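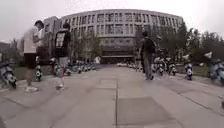
Notebook 2, page 88

Wed 29 May

Outdoors at last! Three weeks of driving the cart up and down the basement corridor and I had honestly forgotten what wind does to a person's notes. We took the long walkway up to the main building, the one with the scooters parked down both sides, because it's straight and paved and has people on it, and people are the whole point of this project. Overcast all morning, which suited me fine. Flat gray light, no hard shadows for the path finder to trip over.

For whoever reads this after me (hi, next year's team): the cart is Gerkar, the route planner is Aliyu, and if I write "the box" I mean the battery box, which is still held shut with a strap. The class goal is delivery from the front gate to the entrance under its own steering, slow walking pace, stopping for pedestrians. Bello Ogunleye is on steering and brakes, I'm on vision and complaining.

First job was the slab joints. Indoors we have one long stripe of floor tape and the planner loves it. Out on the walkway there are joint lines between all the concrete slabs, and with a wide lens they all run off toward the building and bend on the way there. I thought this would be a gift (free lane lines!) and it was half a gift. The joints running our way get picked up nicely. The ones going across get picked up nicely too, and then Aliyu thinks it has come to a curb and asks to stop. Every slab. Bello walked next to it going "curb. curb. curb." until I gave in and turned the cross lines off by angle. Anything more than a little off our heading gets thrown away now. Crude, but it rolled.

Then the dark panel. One of the paving panels is darker than the rest, a proper square, and the planner called it a hole. I can see why, it's the only thing on the ground with edges that strong. It swung left to go around it, which is what I'd want with an actual hole, so I'm a bit proud and a bit annoyed. Fix for now is to ask the depth side before believing the picture side. Stains on the slabs gave it no trouble at all.

Scooters next. They are the worst thing on this route and I want that in writing. One scooter is easy. A long row of white and pale blue fronts going off into the distance turns into a single pale fence, and the fence wobbles because the lens bends it, and then the planner thinks the path is getting narrower when it's perfectly straight. I did the lens correction again from the checkerboard when we got back inside and the row came out much straighter. The near ones at the edges still smear when the cart is turning. Shutter is too slow. I keep saying I'll fix the shutter. Fix the shutter!!

People: mixed. Someone walking away from us is the easy case and it does fine, it settles in behind and keeps its distance. Someone standing side-on, looking down, hands up in front of the chest, is much harder. The detector sees a person all right but the heading guess flips back and forth, one moment he's about to cross and the next he's leaving. Bello wants to treat anybody with their head down as "might do anything" and give them double the room. I was against it at first (we'll never get anywhere between classes) but I can't come up with anything better, so it's in. There was also a small pale shape way down near the building that might have been a person and might not, and the detector wouldn't commit either. Fair enough, neither would I at that distance. It can make its mind up when it gets closer.

Saved log is 341, on the shared drive under Bollinside. Please don't rename it, the playback script looks for the number and I don't want to hear about it again.

One brake note from Bello, copied off his hand: left pad dragging after the third stop, loosened a quarter turn, better, check again cold. The encoder reads 1955 at full lock left, same as in the basement, so the steering didn't shift on the bumps going out. Good news, I was sure it would.

Grirnitz (our motor controller, named by the team before us, don't ask me) dropped its connection once when we crossed the lip by the grass. Came straight back when I pushed the plug in. That connector needs a clip or a blob of hot glue before we go out again.

To do before the next outdoor run:
shutter, see above
clip or glue on the Grirnitz plug
depth check for dark squares, done properly this time
double room for heads-down people, test in corridor with Bello pretending to text
new strap for the box
charge BOTH packs, I only did one last night

Bello has the cart key. I have the charger.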